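Review: the Planda budget planner for a small robot arm workcell

December 7, 2024
By Gwenaël Guillot

When our workshop decided to buy equipment for handling bottles, I was the person who had to write the budget. I had never done it for a robot. Clémence Royer, who keeps our accounts, wanted one page with one total at the bottom, and I had eleven browser tabs and a headache. So I paid for Planda, a planning tool for small automation purchases, and I used it for the whole project. This is my opinion after that.

Planda costs 50 dollars for one project. You do not pay by month, and I like this very much. You enter what you want the machine to do, then the tool opens a sheet with four parts: arm, gripper, table and surroundings, and hours of work. For each part it asks questions, and it does not let you close the part before you answer.

The questions are the best thing in the product. For the gripper I had written only "picks up bottles". Planda asked me the shape of the object, whether it is held upright or lying, how much free space there is around the place where it must go, and what else stands close to it. I could not answer the last two from my chair. I had to go to the table with a ruler, and I changed my choice of fingers after this. 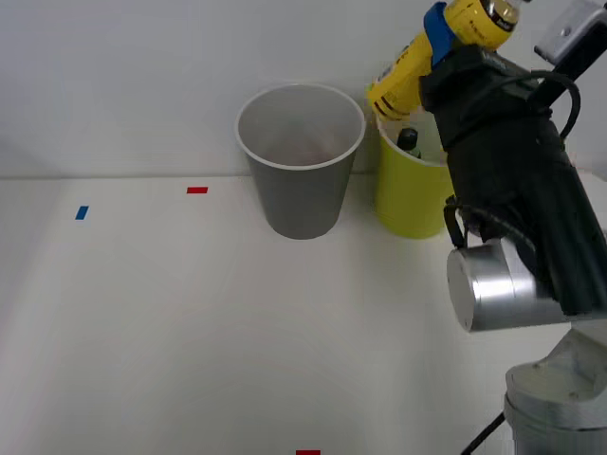
The budget line I had made too small was the one for cables and mounting. In my first version it was almost nothing, because the sellers speak about the arm and the gripper, and the rest is somewhere on page 9 of the quote. Planda puts it in a separate box and asks how the cables will move when the wrist turns. It is a good question. When the gripper holds the yellow bottle over the yellow cup, the black cables make wide loops beside it, and one of them hangs down in front of the cup. You need clips, a longer cable and some hours to arrange everything, and all this has a price. My final number for this box, with the labor, was 975 dollars. Without the tool I would have asked Clémence for this money in the middle of the project, and I know what her face would be.

The supplier comparison is less good. I had quotes from Findeck and from Lecomte. The two firms do not divide their prices in the same way: Findeck puts the training in the price of the arm, Lecomte writes it alone. Planda shows the two totals side by side, but it does not move the training for you, so Lecomte looked more expensive when it was not. I corrected it by hand. Sinéad McGrath, who checked my numbers, found one more mistake of this type in the shipping – this one was mine.

I also had trouble with the table part. The tool wants to know the size of the working area and then proposes furniture, most of it too big and too expensive for us. I told it that we already had a plain white table against a wall and it continued to propose. You can hide the proposals in the settings, under "Catalog", but it took me a long time to find this.

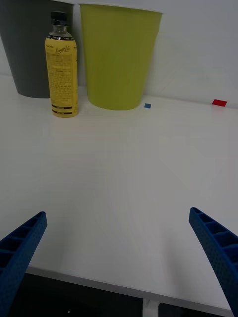

The white table, with the bottle between two cups and the blue gripper fingers open.

For props and small things, Planda gives you a line called "consumables". Please do not leave it at zero. Cups, bottles and colored tape are cheap, but you will buy them again, and it is boring to ask for a signature each time. I put a small amount per month and nobody complained.

Before Planda I tried the free spreadsheet from Kuker. It is faster to open and it prints better. If you have already bought one arm in your life, it is maybe enough for you. For a first purchase I prefer the tool that asks questions, even when they are annoying.

Support answered me in one day, in simple English. The export to PDF cuts long product names, and I wrote to them about this too. They said it is on their list.

I give it four out of five. I will pay for it again in spring, when we make the plan for the second table.

Related items
Kuker free spreadsheet: what it can and cannot do
How to read a quote from a robot seller, by Bastien Caron
Used arms: questions to ask before you pay
Tae-yang Na on planning the hours, not only the parts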